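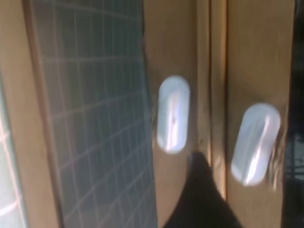

Rawiri Hollis wrote in after the last edition to say that he had followed the maker's card word for word, and his two Fodska meters still disagreed by six points on the same shelf. Which one was he supposed to believe? Neither, for the first day, and after that only once you have run the check in 4.3. We have rewritten most of this section as a result.

4. Setting up the humidity meters

This section covers the Fodska meter and the Goel base unit it reports to. It assumes you have the base unit plugged in and showing a steady green light (Section 3). If the light is amber, go back. Nothing below will work, whatever the display seems to say.

4.1 What the meter can and can't do

The box says "whole-home comfort intelligence." What you have bought is a small sensor that measures the dampness of the air within a few inches of itself, plus a thermometer that is fairly good. It can't tell you why a room is damp, and it can't tell you whether a wall is damp, which is the thing most people want to know. For a wall you need a pin meter or a person with some experience.

It is useful for comparing one place with itself over time. If the bedroom reads 55 every morning for three weeks and then starts reading 68, something has changed, and you should go and find out what.

The "Comfort Score" on the main screen is worked out from humidity and temperature by a formula that Fodska does not publish. We suggest you ignore it. To hide it, see 4.6.

4.2 Before you start

You will need:

One or more Fodska meters
The batteries (AAA, two per meter, not the rechargeable kind)
A jar with a lid, or a zip bag, big enough to hold all your meters
Table salt
A bottle cap or egg cup
Water

Note: Rechargeable cells do run the meter, but they sit at a lower voltage and the battery warning comes on at once and stays on. We have not seen it affect the readings. You will get tired of the warning.

Caution: Pull the plastic tab out of the battery bay completely. A torn scrap left under the spring gives you a meter that works for an hour, stops, and works again when you pick it up to look at it.

4.3 Checking the meter with salt

The maker's card says that the meter is "factory calibrated" and needs no checking. Of the ones we have tried, a few were dead on and the rest were off by anything up to seven points. Do the check.

1. Put a heaped teaspoon of salt in the bottle cap. Add water a drop at a time until it looks like wet sand. There should be no puddle on top.

2. Stand the cap in the jar or bag. Put the meters in beside it, making sure none of them touch the salt.

3. Close the lid. If you are using a bag, leave plenty of air in it.

4. Leave it on an indoor shelf, out of the sun, overnight. Eight hours is the least that we would trust and twelve is better.

5. Read the meters through the glass or plastic. Do not open the jar first. The air over wet salt settles at 75 percent, near enough, at any ordinary room temperature.

6. Write down the difference for each meter. A meter that shows 71 reads four low. Put a bit of tape on the back with "+4" on it.

7. Enter the same number in the app under Meter, Details, Offset.

Note: The Offset box takes whole numbers only. If yours is off by three and a half, pick one and move on. The sensor is not good enough for the half to matter.

Note: If a meter is out by more than ten points, repeat the test with fresh salt. If it is still out, send it back. Support may tell you to "allow the unit to learn your home." There is no learning going on in a sealed jar.

Caution: Do not use salt substitute or bath salts. They settle at some other figure and you will end up correcting a good meter into a bad one.

4.4 Pairing with the base unit

1. Bring the meter into the same room as the base unit.

2. Press and hold the button on the base unit until the light blinks blue.

3. Press the recessed button on the back of the meter with a paper clip. Press once. Holding it down wipes the offset, with no warning on the screen.

4. Wait for the meter to appear in the app. It should take less than a minute. If it takes longer it has failed, no matter how long the little wheel keeps turning.

5. Name the meter after the place and not the room. "Hall closet, floor" will still mean something to you in April. "Meter 2" won't.

If you see error 831, the base unit still has an earlier pairing for that meter in its memory. The app suggests reinstalling the app, which does nothing. Unplug the base unit, take the batteries out of the meter, wait five minutes, put the batteries back in first, and then plug in the base unit. Start again from step 2.

4.5 Where to put them

The maker's drawing shows a meter in the middle of a living room wall at eye level. That is a nice spot for looking at it. It is also where the air is most mixed and where you will learn the least.

Try these first:

Behind the largest piece of furniture that stands against an outside wall
On the floor of a closet, with the door kept shut as usual
Inside a kitchen cabinet on the sink side, toward the back
On a bedroom windowsill (for night readings only – daylight on the case throws it off)

1. Set the meter down with the vents clear on both sides. The supplied sticky pad is fine on painted wood. It pulls the face off wallpaper.

2. In a closed cabinet, keep the door shut for at least three hours before you take a reading seriously. Each time you open the door you are mostly measuring the kitchen.

3. Leave the meter where it is for two full weeks. Moving it every day to see what happens is tempting, but you end up with a list of numbers that can't be compared with one another.

4. After two weeks, look at the overnight readings only. Cooking, showers and laundry all make daytime peaks, and those are normal if they drop again within an hour or two.

Note: Wooden furniture takes up moisture and gives it back slowly. A meter inside an old cupboard will lag behind the room and show smaller swings. This does not mean the cupboard is protecting what is in it.

Note: Drisadum moisture packs, which are sold alongside the meter, do lower the reading in a small closed space for a while. They did very little for us in a closet with a gap under the door, and the color dot on the pack went on saying "active" long after it had stopped getting any heavier on the kitchen scale. If you want to use them, weigh them. The dot is decoration.

Caution: Keep the meter away from radiators, the tops of refrigerators, and any shelf over a kettle.

4.6 Settings worth changing

Alerts. The factory setting sends an alert at 60 percent. In many houses that means an alert every evening when somebody makes pasta. Set it to 65, and set "Sustained for" to four hours. If it goes off after that, pay attention.

Comfort Score. Go to Display, Main Screen, and turn off "Show my score." It comes back after some updates.

Sync interval. "Live" mode runs down a set of batteries in a few weeks and tells you nothing that the 30-minute setting doesn't.

History. The meter itself holds 3,000 readings and then writes over the oldest. At 30 minutes apart that is a little over two months. The box promises "unlimited history," and this is true only if the base unit stays online and your Pirness account is paid up. Export the file yourself once a month (History, Share, Spreadsheet).

4.7 If the numbers look wrong

Reading stuck at 99: the sensor has got wet. Take the batteries out and leave it in a dry room for two days. Don't use a hair dryer.

Reading stuck at 20: usually a bad contact. Look for the scrap of tab mentioned in 4.2.

Two meters side by side don't agree: check that the offsets are still there. See the paper clip warning in 4.4. If they are, and the gap is three points or less, that's as close as these meters get.

Reading dropped after an update: compare with the tape on the back. We have had one update that set every offset to zero. The release notes described it as "improved accuracy."

All readings look fine but the room smells musty: believe your nose. Pull the furniture out from the wall and look behind it, then go on to Section 5.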